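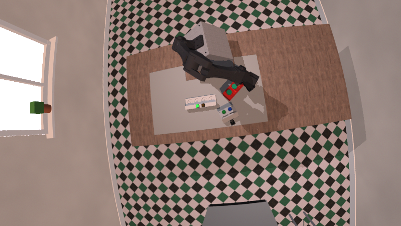

The arm at the module table in the simulation, with the gripper next to the red module.

6 February 2021
By the Clarnitz planning desk

Before the workshop in Bustine orders its first arm, we must agree on what we are paying for. Last month the members received the draft budget, and many of you wrote back with the same question: why does the table cost so much, when the arm is the machine?

The draft has 86 lines. The arm and its gripper are only two of them. The others are for the base, the mounting plate, the cables, the test modules, the power supply, spare fingers and the hours of the people who will put it all together. We did not expect such a long list when we started, and I think it is better that you see all of it now.

For the planning we use a simulated room. The model has a table with a mat, three small modules with buttons, and one black arm on a gray base at the upper edge of the table. In the model we can move the base and try again, and this costs us only time. In the real room every new position means new holes in the tabletop. We have put 15 hours into the budget for this kind of trial, all of it before the order is signed.

The supplier, Calimlim, offers two ways to pay. We can buy the arm at once, or we can rent it until July and then decide. Renting is more expensive if we keep the arm, but the first payment is smaller, and the service visits are included. My own opinion is that we should rent. The Sternimness project bought early, and later they had to order a second gripper because the first one was too wide for their buttons.

Please check three things in the draft before the next meeting. Is the table large enough for your own work? Do you need modules that are not on the list? And who in your group can be trained? The training place costs 200 per person and it is not included in the rent – we must pay it separately.

Comments can be written directly into the shared draft, next to the line they are about.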